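The Box on the Glass Table

By the second week of September I could tell you the weight of a cold remedy sachet with my eyes shut, and I'd started dreaming in grippers.

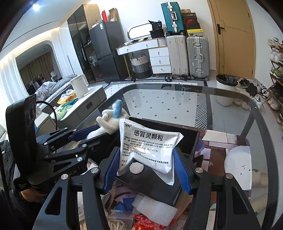

The 999 packet, in the left-right pinch that Lakshmi liked best.

The job was simple the way folding fitted sheets is simple. You hold a gripper in each hand, you pick a thing up, you put it in the box, you take it out again, and somewhere in a building I've never visited a model at Heltano learns from what you did. Fifteen good takes per object and then you move on. Lakshmi Kamath, who ran our little group, sent the lists over at night, and I'd read them in bed like bad news.

"Slower on the release," she wrote that morning. "You're letting go like it's hot."

I was letting go like it was hot! I'd had four coffees and I wanted my table back.

So I slowed down. I squeezed until the blue pads just met the crinkles, lifted, tilted and came down over the box, and then I waited a full breath before I opened my hand. The packet slid off one pad, hung on the other for a second, and dropped. I said "good take" out loud to an apartment with only me in it, because Kwan-ho had told me it helped. He was right, annoyingly.

Kwan-ho Choi was doing the same list across town, in his mother's kitchen, and we were neck and neck. We weren't supposed to be racing. Lakshmi had a whole speech about it — the model doesn't care who finishes first, it cares whether you grab things the way a person grabs things — and we both nodded on the call and then texted each other our counts under the table.

"Sachet done?" he wrote around three.

"Almost. You?"

"I'm on balloon glue. It's winning."

I laughed so hard I fumbled the next take. The packet got away from me and skated over the glass, and I chased it with both grippers like a crab going after a french fry. I caught it finally, right at the rim, with a weird sideways scoop I couldn't have planned if you'd paid me. My thumb went to the delete button.

Then I didn't press it. I don't know why. It was a terrible take and it was also, I guess, exactly what I'd do if I dropped something and wanted it back. I typed "dropped it, chased it, got it" in the notes and sent it along with the clean ones, and I spent the next two hours sure I was going to hear about it.

Lakshmi called while I was boiling water for noodles.

"Your sachet set," she said.

"I know. I can redo that one."

"Don't you dare. Can you do it again?"

"Drop it?"

"Drop it, chase it, all of that. Bereket wants more like it by tomorrow."

I turned off the stove, texted Kwan-ho a single crab, and went to find the packet.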